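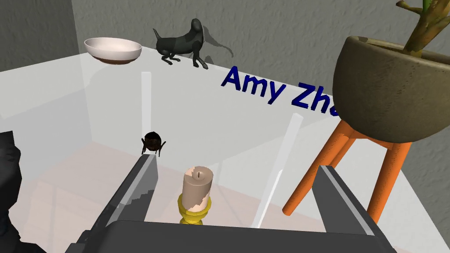

Fig. 1. Glass-topped table against a gray wall (computer rendering).

Consumer Claims, Session 4: "Tempered" and other comforting words

Reading: Achterberg, chapter 2.

Sellers love the word "tempered." It tells you how the glass was treated, and very little about how long a tabletop will last. Ask what was tested, and who paid.

The Strickland survey is quoted everywhere. It mailed 3,000 forms and counts 2,625 "satisfied owners" - but satisfied with what? The form had 27 questions and 13 were on delivery. Osman calls this strong evidence. I don't.

For next time: find one furniture ad with a safety claim and write down what it leaves out. One page, typed.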